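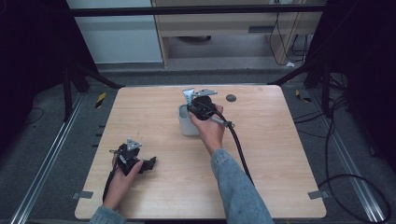

Trallavum square table by Henditz, light wood grain
Reviewed by Wendell Fitzsimmons, April 29, 2026

I bought this table after reading far too many of its 1,017 customer reviews, most of which said "nice table" and one of which was plainly meant for a blender. Now that I've lived with it since January, I can report that it is a nice table. I do have more to say than that, unfortunately for you.

Assembly took me an evening. The instructions show a smiling man doing it alone, and I'd like to know where he got his third arm. Jalen Esposito came over to hold the corners and left with strong opinions about my screwdriver. Once it's together it doesn't wobble, even on carpet, and I've leaned on it in ways the smiling man never did.

My main complaint is the little gray metal tabs that poke out from under the edges. They're small, and they look like something you were supposed to push in and forgot. I've pushed. They stay where they are.

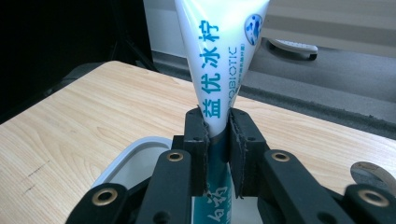 Small stuff is where a square table either earns its keep or doesn't, and this one is on the small side of square. I sort the bathroom overflow on it, which means cups and squeeze tubes, and tubes are a fussy shape. The white one with PROBIOTIC in thin blue capitals down the front gets wider toward the top, so stand a few of those together and they'll bump shoulders long before their feet touch. Lay them down and you've used up half the table. I've settled on putting them in a cup, and the cup stays well away from the round hole in the top. That hole is meant for cords. Mine has so far swallowed a pen cap and a perfectly good earring back – neither of which needed charging.
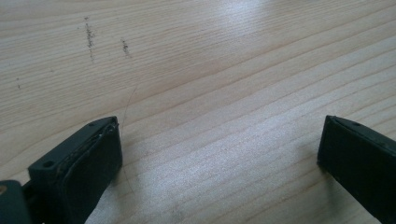

The finish is the part I'd pay for again. Henditz calls the color "Valdebenito Blond," a name somebody was presumably paid to think up, and it's a pleasant creamy shade with a fine, straight grain. It's smooth enough to throw back a whitish glare, and in that patch the grain washes right out. If you read at your table, try a few spots for the lamp before you commit. Crumbs wipe off easily. Coffee does too, though I wouldn't leave it overnight to find out what happens, and then I did, and it was fine.

Noman Magsi has the larger one and says it's the same table with more room to lose things on. I'd still get the small one. Four stars, and the fifth is theirs when they do something about the tabs.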